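Ticket 976: Wrist view contact flag drops out during pick from bowl, gripper B only
Project: Mousavi
Component: simulation / gripper comparison
Opened by: Kamol Wannasri
Assigned to: Rungnapa Jaidee
Opened: Monday, December 10, 2018
Priority: normal
Status: closed, fixed in configuration

Summary

The pick-from-bowl task runs with two gripper models on the same simulated arm. Gripper A is the Fetel parallel jaw. Gripper B is the Skondik linkage jaw. Arm, controller, wrist camera and object set are the same for both. With A the contact flag goes high on closing and stays high until release. With B it goes high, drops for one or more control steps, then comes back. The controller treats the drop as a lost object and opens the jaws.

Expected: flag stays high from first two-sided contact until the release command.
Actual: flag drops during the lift. Task is logged as failed with code 11.

Steps to reproduce

1. Load the Gonix controller with the default grasp profile.
2. Select gripper B.
3. Load the metal bowl and the egg. Leave the backdrop texture at whatever the randomizer picks.
4. Run the pick sequence with seed 87.
5. Watch the contact flag in the step log after the close command.

The same seed with gripper A completes normally.

Comments

Kamol Wannasri:
Batch was 16 seeds per gripper. A finished all of them. B finished none. I first suspected the camera, since the controller reads object pose from the wrist view and the view is busy with this bowl mesh. Saved the render from seed 87 and attached it below. Render settings are the defaults, nothing changed for the ticket.

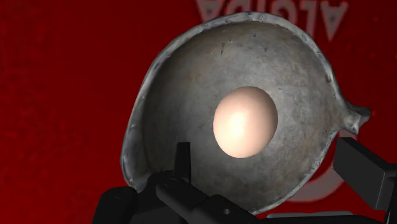 Wrist view, seed 87. Egg in bowl, gripper parts at lower left and right.

Rungnapa Jaidee:
I don't think it is the camera. The egg is clear of the black parts in that view and has plenty of contrast against the gray. The finger tab comes up close to it on the lower left but leaves the shell visible. Please check two things anyway:

a) Pose estimate confidence over the full run.
b) Whether the failure goes away if you feed the controller the true pose from the simulator.

Also, the lettering on the red backdrop is mirrored and upside down. Is the texture loader flipping things? If it flips the collision map as well we have a different problem.

Kamol Wannasri:
a) Confidence is flat through the close and the lift. No dip at the step where the flag drops.
b) True pose makes no difference. Same code, same step.

The lettering comes from the wrap direction on the backdrop mesh. Backdrops are visual only and have no collision shape, so nothing to flip. I can open a separate ticket for the texture but it does not affect this one.

Rungnapa Jaidee:
Agreed, separate ticket, low priority. Camera is ruled out then.

Next: swap the objects. Run B on the foam cube with the same profile. Then run B on the egg with the bowl removed and the egg fixed to the table until the jaws close. I want to know if the bowl wall is involved. The spout and the bent part of the lip are both modeled in the collision mesh, so a jaw body could be touching the rim on the way up.

Kamol Wannasri:
Foam cube in the bowl: passes. Egg without the bowl: fails, same code. Rim contact would have shown up in the contact list and there is none – the only pairs listed are finger to egg, left and right.

So it takes gripper B plus the egg. The bowl is not needed.

Rungnapa Jaidee:
That points to the contact patch. The cube gives a flat face against each pad. The egg gives a small patch on a curved shell. On A the pads are driven straight in and the patch stays put. On B the linkage swings the pad slightly as the load comes on, and the patch moves. If the solver drops the old contact point before it adds the new one, there is a step with no contact on that side.

Look at the raw contact count per side, not the combined flag.

Kamol Wannasri:
Confirmed. Left side goes to zero for a single step in most runs, longer in a few. Right side stays up. Pad force before and after the gap is the same, and the egg does not move relative to the pad in that time. The grasp is good and the flag is wrong.

Tried a smaller solver step. The gap gets shorter but the controller still sees it, and the run gets slow enough to be a nuisance.

Rungnapa Jaidee:
Leave the solver step alone. The default grasp profile has no hold time on the flag. It was tuned on A in February and never needed one. Add a short hold on loss of contact, set per gripper, and keep the slip check on so a real drop is still caught.

Kamol Wannasri:
Done. Hold time added to the profile for B, A left as it was. Reran the full batch on both grippers. All seeds complete. Also forced a drop by cutting the jaw force in mid lift – the slip check caught it and logged the right code.

Resolution

Cause: contact flag passed to the controller without a hold time, together with a moving contact patch on the linkage jaw.
Fix: per-gripper hold time in the grasp profile.
Note for the comparison report: earlier B results on curved objects were made with the old profile and need to be rerun before they go in the table. Flat-sided objects can stay.

Closed by Rungnapa Jaidee.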